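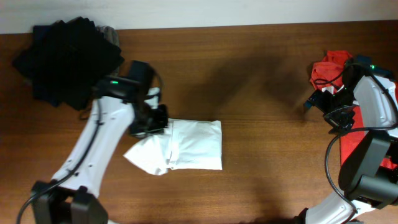
3.2 Materials and surface

The study looked at how folded household textiles are laid out, stacked and put away on a flat work surface. All sessions used the same wooden table. A brown top with visible grain was chosen in preference to a covered one so that pale cloths would stand out clearly from the background. Nothing was placed under the fabric, and the top was wiped and left to dry before each session.

The fabric set was assembled from the Arruda household collection and supplemented with plain cloths supplied by Plorkow. It comprised 53 items in a small number of solid colors. Printed and striped fabrics were left out at this stage, as their patterns made the edges of a fold difficult to judge. Every item was washed once before use and stored flat.

3.3 Folding states

Each item was assigned to one of 3 states. An item was recorded as open when no part of it lay over another part. It was recorded as partly folded when at least one panel had been formed but a flap remained outside it. It was recorded as folded when all loose fabric lay within the outline of the panel. Wrinkles on the upper face did not affect the assignment.

Figure 4 shows a white cloth in the partly folded state. The right part forms a nearly square panel with a straight right edge. A loose flap of the same fabric lies to the left of a narrow vertical fold and ends in a point. Under the earlier Hasia coding scheme, which considered the panel alone, a cloth of this kind would have been entered as folded. The present scheme treats the flap as the deciding feature.

Figure 4. White cloth on the wooden table, partly folded, with the flap to the left of the vertical fold.

3.4 Coding procedure

Two coders worked independently from still views of the table. They recorded the state of each item, the side on which any flap lay, and whether the lower edge of the flap extended past the panel. Coders were asked to leave an entry blank when an edge could not be followed along its full length. In the first round, 75 entries were completed, and the coders disagreed on 14 of them. Most of the disagreements concerned dark fabrics, where a narrow fold was hard to tell apart from a wrinkle. These entries were reviewed jointly under the Plasside guidelines, and the agreed state was used in the analysis reported in Section 4.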